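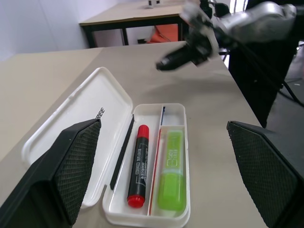
# Lornwood Evening Drawing Class: Questions We Get Often

Last changed 6/24/18 by Lærke Briem. If your question is not on this page, please write to the office and I will answer you, normally in two or three days.

## Joining the class

**Do I need to know how to draw already?**

No. The Tuesday group is made for people who have not drawn since they were children. The other group is for those who have finished one term with us or can show a few pages from a sketchbook. If you are not sure, start with Tuesday. It is easy to move later, and the price is the same.

**How many people are in one group?**

We take eight. Before, we took more, but then the teacher could only come to each person once in the evening, and people were waiting too long with a question. When a group is full we keep a waiting list. Last term three persons from the list got a place, so it is worth to put your name on it.

**Who are the teachers?**

Vilém Vondráček teaches the beginners. He worked many years as a map draftsman and he is very patient with perspective. Sille Mikkelsen teaches the second group, mostly figures and portraits. When one of them is sick the other one takes the class, and we tell you by email before noon.

**Can my teenager come?**

Yes, from 14 years. For younger children there is the Saturday group at the Derkberg library, but it is not ours and we cannot register you for it.

## Paying

**What does a term cost?**

A term costs 400 kroner for members of the house and a little more for others. The office has the full list. Paper for the lessons is included, pencils are not.

**How do I pay?**

By bank transfer, and please write your name and the number 2234 in the message field. This number shows that the money is for drawing and not for pottery. Without it Steinar Dalsgaard must call the office to ask, and your place is not confirmed until he knows.

**Can I get money back if I stop?**

Until the second lesson, yes, all of it. After the second lesson we give back nothing, except when you are ill for a long time. In such a case send us a short note and we will find a solution.

## What to bring

**Which pencils should I buy?**

For the first term you need an HB, a 2B and a 4B. A 6B is nice for dark shadows, but you can wait with it. Please do not buy a big set in a tin box. Most of the hard pencils in it you will never touch, and for the same money you can have four good ones.

**Is a mechanical pencil all right?**

For construction lines, yes. For shading it is difficult, as the lead has always the same width and you cannot lay it on its side. Some students use both.

**What kind of eraser?**

One kneaded eraser, the gray and soft type, and one normal white eraser. Keep the kneaded one in its own small box, otherwise it collects dust and graphite from everything around it and becomes dirty very quickly.
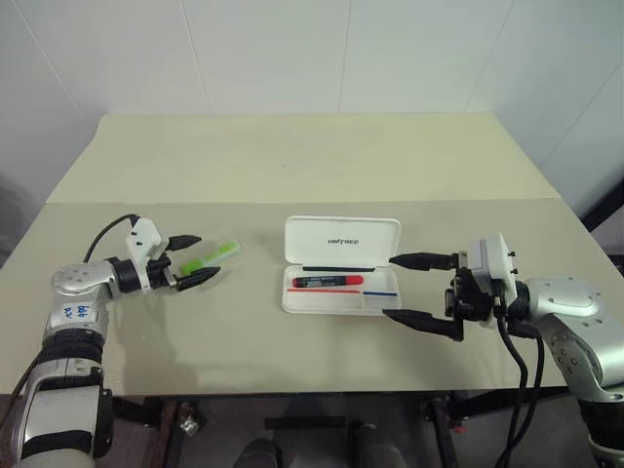 **Do I need a knife to sharpen, or is a sharpener enough?**

A sharpener is enough for beginners. Vilém shows how to sharpen with a knife in the third lesson, and he lends knives to those who want to try. The knives stay in the room.

**Should I bring my own paper?**

Not for the lessons. For homework buy a sketchbook in A4 size with paper that is a bit rough. Very smooth paper does not hold soft pencil well, and the drawing will be gray where you wanted it black.

## During the term

**What happens when I miss a lesson?**

You can come to the other group in the same week if there is a free chair. Ask first, please. The exercises are also put in the folder by the door, and you may take a copy home.

**Is there homework?**

A little. Usually it is one drawing for the week, for example your own hand or a chair seen from above. It is not graded. We hang the drawings on the wall and talk about them for the first half hour, but you may leave yours in the bag if you prefer.

**Can I leave my things in the room?**

The room is used by other groups on the other days, so we ask you to take everything home. Forgotten things are put in the cupboard in the hallway and kept until the end of term.

**How do I find the room?**

Take the bus to Laxdal and walk back toward the church. The entrance is from the yard, second door, and the room is upstairs. There is an elevator, but you need a key for it. Call the office the day before and Steinar will wait for you downstairs.

**When does the next beginner term start?**

The next one after summer is already full. Registration for the spring term, which begins in April, opens when the new program is printed.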